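4. Message timing and member drop-off at the Mimwood sites

4.1 Setting

Mimwood runs 3 gyms, all small, all on the same booking and messaging app (Omo). Members get the app at sign-up. Staff use the same one with a different login. Before the study, messages went out whenever a trainer remembered to send one, so some members heard from the gym every day and some never did. We wanted to know whether a fixed schedule would keep more people coming in past the first months.

Sixty members agreed to take part. All had joined in the spring and none had a personal trainer booked. They were split into two groups of 30 by the order in which they signed the form, odd and even. Not ideal, see 4.4.

4.2 Procedure

Group A got messages on the old pattern - that is, no pattern. Group B got one after every missed session, sent the same evening, plus a short note after every 5 visits. Wording was kept plain. First name, the class or session missed, the next free slot, a button to book it. No offers, no pictures of people lifting things.

The text was written by Rekha Yadav and checked by front desk staff, who took out two phrases they thought sounded like a telling off. "We noticed you weren't here" was one. Replaced with "Next one is at 6.30 if you want it".

Members could switch messages off at any time. Those who did stayed in the analysis with their original group.

Visits were taken from the door log, not from bookings. People book and don't turn up, and at one site they turn up without booking, particulary early morning. Where the door log and the booking record disagreed we went with the door.

4.3 What we found

Group B came in more often in the second month. The gap was clearest for members who had already missed a session in week one or two. For steady attenders the messages made no difference we could see, and a few of them said in the exit questions that they hadn't read any.

Time of sending mattered more than we thought it would. Evening messages were opened, late morning ones mostly weren't. A delay in the Valtness queue meant that in June part of the group got theirs the next day at lunchtime, and bookings from those messages dropped off. We did not plan this, so treat as a hint only.

The note after every fifth visit was liked by staff. Members were split. Some found it friendly, others asked why a gym was counting for them. Nobody complained formally.

Trainers in both groups kept sending their own messages as well. We asked them not to. They did it anyway, mostly to members they knew by name, and these are the members least likely to leave in the first place. Effect on the comparison unknown, probably narrows it.

4.4 Limits

Odd/even allocation is weak and friends who joined together ended up in different groups, then compared phones. One site shut its changing rooms for part of the period, which hit both groups but not evenly. Three sites in one town, one app, one season. We can't say what would happen in a bigger chain or over winter, when drop-off is worse. Cost was not looked at either, although staff time for the fixed schedule was close to nil once the rules had been typed in.

The drop-off measure is also a blunt one. A member who comes once a month counts as kept. Vashisht's attendance score would be a better fit and we plan to use it in the follow up, with allocation done properly and trainer messages logged from teh start. 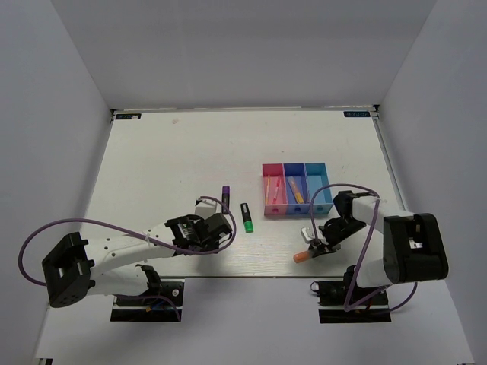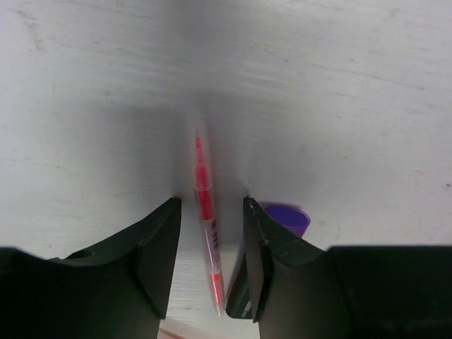 Figure 4. Two robot arms at a white tabletop (first picture); a pink-and-clear pen between open gripper fingers (second picture).

Comments

gymdesk_jo: The 6.30 wording is good, going to borrow it. Did you try it without the first name? Ours come across as creepy with it in.

Rekha Yadav: No, the name was in all of them. Worth testing. A couple of members mentioned it, one for, one against.

Dinesh Chaturvedi: 4.2 says after every 5 visits, does that reset if they miss one? Not clear to me from the text.

Rekha Yadav: Doesn't reset. Running total. Will fix in the next version.

spinclass60: I'm one of the lunchtime ones I think!! Kept getting told about a class that had already been. Stopped opening them after that

Contact the authors | Copyright the authors, all rights reserved | Back to top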